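Workshop members build book-shelving arm in the back room at Dovano

Members of the Dovano shared workshop are building a small robot arm that is meant to take a book from a table and stand it upright on a shelf. The group put an update on its notice page on 11th August and said the arm will be shown at the workshop's open evening in December.

The project is called Drotuline. It began as a plan for a plotter and changed direction last winter, when the workshop was given several boxes of secondhand books and had no one free to sort them. Most of the parts are printed on the workshop's own machines. The motors and control boards were bought with a grant of $301 from the Amato neighborhood fund, and members have paid for the rest themselves.

The arm has six joints and carries a small camera at the wrist. Picking up a box or a block was fairly easy, according to the update. Books have been harder. Thin paperbacks bend when the fingers close, and shiny covers throw back the ceiling lights, so the camera loses parts of the cover in the glare.
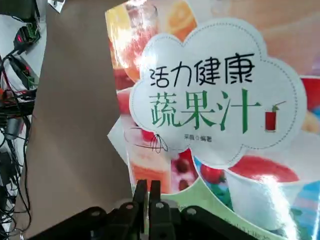 The two-finger gripper in front of a Chinese book on fruit and vegetable juices, seen from the wrist camera.

The group is now working through a set of 12 books in different sizes and finishes, several of them in Chinese. The arm is not expected to read the titles. It only has to find the edges of a book, close on it and lift it clear without dropping it. Members hope to reach 50 clean lifts in a row before they move on to the shelf.

The fingers are flat plates for now. A second pair with rubber pads has been drawn up but not printed - the first batch of pads came in the wrong thickness and went back. The wiring will also be redone before the arm goes on show, with the boards moved into a closed case made by Justar, a repair shop two doors down.

Drawings and the parts list are kept in a binder at the front desk, and copies can be made for the price of the paper. The build group meets on Thursday evenings from 7 p.m. and is looking for someone with experience in camera calibration. Workshop membership is not needed to come along, though visitors under 16 should bring an adult.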